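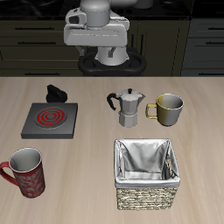

橄榄棕抽屉面配黑色细长拉手,前面是浅色木台面

发件人:Dorian Arnaud
收件人:旧厨房翻新邮件组
主题:Re: [旧厨房] 深色柜子、浅色台面,以及一份让人坐下来读的报价

Deirdre Duggan 写道:

> 各位好,
>
> 潜水两年,终于轮到我家了。厨房是前房主留下的,柜门颜色介于奶油和陈年牙齿之间,拉手掉了三个,剩下的也在考虑。
>
> 我想换成深色柜子,偏橄榄、偏棕的那种,台面用浅色实木。Wandov 来量过尺寸,报价总共 2,751 欧,里面柜体和抽屉 1,560,台面 459,拉手 344,余下的写着“配件及其他”,我问了两次“其他”是什么,对方两次回答“配件”。
>
> 三个问题:
>
> 1. 深色柜面是不是特别显脏?我婆婆说是,但她说什么都显脏。
> 2. 木台面真的要每年上油吗?
> 3. 344 欧的拉手,是我不懂,还是他们太懂?
>
> 另外,抽屉和对开门选哪个,也请大家发表意见,只要别像去年讨论水槽那次一样吵到五月。
>
> Deirdre

Deirdre,你好:

先声明,水槽那次我没有吵,我只是连续回复了九封信。

你的问题我按自己的顺序答,因为你的顺序把最贵的放在了中间,读起来心脏受不了。

先说拉手

344 欧买拉手,要看买几个。你没写数量,Wandov 大概也没写,这是他们家的传统。我当年拿到的报价单上,拉手写的是“一套”,安装那天送来的比抽屉少一个,我打电话去问,对方说“一套”就是那么多。最后我在五金店补了一个,颜色差一点点,装在最下面那层,四年来只有我一个人弯腰看过,每次看都生气。

所以第一件事:让他们把数量、孔距、型号写清楚。如果型号是 Plaltix 的长条款,贵是贵,螺丝倒是从没松过,我家的就是这个。短的那款别买,拉手和面板之间只够塞半个指节,冬天手一肿就只能用指甲抠,抠出来的划痕保修不管,我问过。

至于长条黑拉手配深色柜面,好看。有人会在后面回信说过时了,这个人每年都说,每年说的款式都不一样。

深色柜面显不显脏

显。你婆婆是对的,这句话你可以不转告她。

不过显的东西不一样。白柜门显油,深色柜门显灰和手印,尤其是哑光的。面粉掉在上面像下过雪,做一次面包等于给抽屉面盖一次章。我的办法是把面粉放在离柜子最远的地方,结果一路撒过去,地板也有份。

清洁就用拧得很干的布,加一点点洗碗液,再用干布走一遍。那些号称“深色橱柜专用”的喷雾,我买过两瓶,一瓶留下彩虹,一瓶留下气味。橄榄棕比纯黑好伺候得多,纯黑的我姐姐家有,她现在见客人先递手套。

还有一件事,颜色一定要拿大样板回家看。店里给你的那块小样和饼干差不多大,在他们的灯下是橄榄,在我家朝北的厨房里是泥。我拿着样板早上八点看一次,傍晚看一次,晚上开灯再看一次,家里人以为我在等什么消息。

抽屉还是对开门

抽屉。下柜全部用抽屉,没有第二个意见。

好吧,有第二个意见:水槽下面那一格可以用门,水管不会配合你的理想。其余的统统抽屉。对开门的下柜深处有一个地方,光照不到,手够不着,我在那里找到过一台我以为送人了的华夫饼机,还有一袋米,上面的日期我不想写在公开邮件组里。

层高别平均分。最上面一层浅一点,放刀叉和开瓶器,中间放碗盘,最下面深的放锅。Wandov 的默认方案是三层一样高,哪一层放锅都差一指。改层高不加钱,但是你得在签字前说,签字以后再说就叫“变更”,变更是有价格的。

滑轨问清楚承重。我家放铸铁锅的那个抽屉用的是 Coste 的轨,关起来很安静。隔壁那个为了省钱换了没牌子的,每次关都像有人在楼下搬家。

木台面

459 欧的实木台面,按你写的尺寸来看价格正常,前提是你知道自己在买一个宠物。

每年上油?第一年不止。新台面头一个月,我每周上一次,薄薄一层,等半小时,把没吃进去的擦掉。之后三个月一次,再之后看水珠:水滴上去还能立住,就不用管;摊开了,就该上油了。我用 Estier 的硬蜡油,闻起来像旧教堂,第二天就散。擦过油的布请摊开晾干再扔,别团起来,团起来会自己发热,这一条不开玩笑。

浅色木头还有一个脾气:它把什么都记下来。红酒、姜黄、湿的铁锅底,一个都不忘。姜黄我用太阳晒,窗边晒三天能淡很多,铁锅底那一圈黑的要用细砂纸顺着纹路磨,磨完补油。横着磨也能磨掉,代价是以后每次斜光照过来你都会看见自己那天有多着急。

纹路的方向也值得挑一下。下面这种细细的、顺着一个方向走的浅色木纹,划痕容易藏,补磨以后也接得上;花纹大的,节疤多的,补一块像贴了邮票。桌上放个带深底浅斑的罐子,哪怕倒着,在浅木头上也很跳,台面素一点的好处就在这里,随便什么东西放上去都像是认真摆过的。
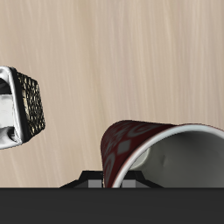
关于“配件及其他”

我把你的数字加了一下,柜体、台面、拉手合起来是 2,363,离总价还差 388。三百八十八欧的“其他”,可以是踢脚板、封边条、运费、旧柜子拆除,也可以是他们老板的心情。

我的建议是发邮件问,不要打电话。电话里他们会说“都包含在里面了”,语气非常温暖,挂了以后你会觉得自己问得多余。邮件里他们得一项一项列。我那次列出来以后,发现有一条叫“现场调整”,我回信问调整什么,下一版报价里这一条就没有了,双方都没有再提起它。

旧柜子的拆除尤其要问。我家的不包含,工人到了以后很客气地站在旧柜子前面,等我。

顺序上的小事

先定电器再定柜子,别反过来。我先定的柜子,冰箱门现在开到一多半就碰到墙,最下面那格抽屉抽不出来,里面放的是我已经放弃的东西。

插座位置画在图上,画完在厨房里站一站,假装煮一顿饭。我太太看见我对着空气切洋葱,没有说话,去把门关上了。但是我因此多加了一个插座,现在全家都在用。

安装期间你会有一阵子没有厨房。电热水壶、一个电磁炉、两个碗,够了。把其余的装箱,箱子外面写清楚,别像我一样四个箱子都写“厨房”。

还有谁用过 Estier 那款带颜色的油,请回一下信。我想把岛台弄得稍微深一点,又怕弄成那种看一眼就后悔、后悔也磨不掉的深。

Deirdre,报价的新版本到了以后贴上来吧,价格可以涂掉,拉手数量别涂。

Dorian

P.S. 上次有人问我水槽最后选了哪一种。单槽。这封信请不要回复这一句。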